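Entretenir et mettre en valeur une table basse laquée blanche de forme libre

Guide pratique de la rubrique Mobilier et surfaces, édité par le service Conseil de la maison Curico 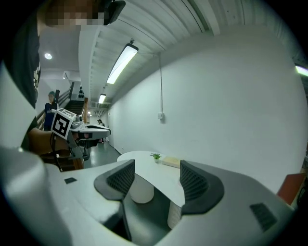 Les tables basses de forme libre, dites aussi « haricot » ou « galet », demandent un entretien différent de celui des plateaux rectangulaires traditionnels. Leur contour ne présente aucun angle où arrêter le chiffon, et la moindre trace se remarque sur une finition brillante. Le présent guide s'adresse aux particuliers ainsi qu'aux gestionnaires de salons d'accueil, de salles d'attente et de logements meublés. La table blanche retenue comme modèle repose sur des pieds cylindriques, dont l'un est finement strié, et porte une petite plante verte en pot blanc et un livre jaune pâle posé à plat. Une telle composition convient à la plupart des intérieurs, à condition de respecter les précautions exposées ci-après.

Matériel nécessaire

- deux chiffons en microfibre à poils ras, l'un pour le lavage, l'autre pour le séchage ;
- une brosse souple de type pinceau à dépoussiérer ;
- un récipient d'eau tiède ;
- du savon neutre liquide, sans solvant ni agent abrasif ;
- une pâte à lustrer pour surfaces laquées (facultatif) ;
- des patins en feutre autocollants.

Les éponges à face verte, les poudres à récurer, l'alcool ménager et les produits contenant de l'ammoniaque sont à proscrire sur toute surface laquée. Il en va de même des lingettes parfumées, qui laissent un film gras difficile à retirer.

Étape 1. Dégager le plateau

Retirer l'ensemble des objets avant toute opération. Les pots doivent être soulevés et non glissés : un grain de terre coincé sous la base suffit à tracer une rayure en arc de cercle. Les livres seront rangés à l'écart de la zone de travail, sur un support sec.

Profiter de ce moment pour vérifier l'état du dessous de chaque objet. Un pot en céramique non émaillée, même de petite taille, devrait toujours être muni de patins en feutre ou d'une soucoupe.

Étape 2. Dépoussiérer

Passer la microfibre sèche sur le plateau, sans appuyer, en suivant le contour du meuble. Sur une forme organique, il est recommandé de commencer par la partie concave, où la main est moins à l'aise, puis de remonter vers les extrémités arrondies. Secouer le chiffon à l'extérieur et changer de face dès que la poussière devient visible.

Étape 3. Laver

Diluer quelques gouttes de savon neutre dans l'eau tiède. Tremper le chiffon, l'essorer fortement, puis l'appliquer par bandes parallèles dans le sens de la plus grande longueur. Le chiffon doit être humide, jamais ruisselant. L'eau qui séjourne sous le chant du plateau peut pénétrer dans le support et provoquer, à terme, un gonflement ou un décollement de la laque.

Rincer avec la même microfibre passée à l'eau claire, puis sécher immédiatement avec le second chiffon. Le séchage à l'air libre est déconseillé dans les régions où l'eau est calcaire.

Étape 4. Traiter les traces particulières

Auréole de verre ou de tasse. Appliquer un chiffon humide et tiède pendant une minute, essuyer, puis recommencer si nécessaire. Ne pas gratter.

Trace de doigt ou de crème. Une goutte de savon neutre pur, déposée sur le chiffon et non sur le plateau, suffit généralement.

Encre et feutre. Procéder avec prudence : un essai préalable sous le plateau, dans une zone non visible, est indispensable avant l'emploi de tout détachant.

Microrayures. Elles peuvent être atténuées par une pâte à lustrer très fine. Les professionnels travaillent par grains successifs, généralement 3 000 puis 4 000. Les particuliers s'en tiendront au second, appliqué à la main, en mouvements courts et sans insistance.

Étape 5. Nettoyer les pieds

Les pieds lisses se nettoient comme le plateau. Les pieds striés ou cannelés retiennent davantage la poussière : passer le pinceau à sec de haut en bas dans le creux des stries, puis un chiffon légèrement humide dans le même sens. Terminer par la base, où s'accumulent les salissures dues au lavage des sols.

Vérifier la stabilité de l'ensemble en exerçant une légère pression à plusieurs endroits du bord. En cas de jeu, resserrer les fixations selon la notice du fabricant. Remplacer les patins usés, qui marquent le parquet et transmettent les vibrations.

Étape 6. Recomposer le décor

Un plateau de forme libre supporte mal l'accumulation. Le service Conseil recommande de laisser dégagée la plus grande partie de la surface et de regrouper les objets d'un même côté. Les principes suivants peuvent être retenus :

- choisir une plante de petit format, dont le feuillage ne dépasse pas le bord du plateau ;
- préférer un pot de la teinte de la table, afin de préserver l'unité de l'ensemble ;
- introduire une seule couleur claire, par exemple la couverture d'un livre posé à plat ;
- rapprocher les objets sans les aligner sur un axe strict.

L'arrosage de la plante s'effectue hors de la table. Le pot est égoutté dans l'évier, essuyé, puis remis en place. Pour un très petit sujet, un apport de 200 ml suffit dans la plupart des cas ; l'excédent doit toujours être évacué avant le retour sur le meuble.

Prévoir une distance suffisante entre le livre et le pot, de manière que la condensation n'atteigne pas la couverture. Les couvertures de couleur vive peuvent déteindre sur une laque blanche en cas d'humidité ; un livre laissé longtemps au même endroit sera donc déplacé de temps à autre.

Fréquence d'entretien

Dépoussiérage : une fois par semaine, à jour fixe, par exemple le jeudi dans les locaux recevant du public.

Lavage complet : une fois par mois en usage domestique, davantage en salle d'attente.

Lustrage : une fois par an au plus. Une laque lustrée trop souvent s'amincit et perd sa protection.

Exposition et emplacement

La lumière directe jaunit progressivement certaines laques blanches. Il convient d'éloigner la table des baies vitrées exposées au sud ou de prévoir un voilage. Un objet laissé plusieurs mois à la même place peut révéler une zone plus claire lorsqu'il est retiré ; une rotation régulière du décor limite cet effet. Le meuble sera également tenu à l'écart des radiateurs et des bouches d'air chaud. Au moment de le déplacer, le porter à deux, en le saisissant sous le plateau et jamais par les pieds.

Service Conseil, maison Curico. Fiche révisée en février.

À lire également

Table Seol : choisir entre finition mate et finition brillante
Protéger un parquet sous un meuble lourd
Collection Devo : notice de montage des pieds cylindriques
Cinq plantes de petit format pour intérieurs peu lumineux
Nettoyer un fauteuil Fatau en tissu bouclé

Ce site utilise des cookies afin de mesurer son audience et d'améliorer la consultation des fiches. Vous pouvez modifier vos préférences à tout moment. Tout accepter | Tout refuser | Personnaliser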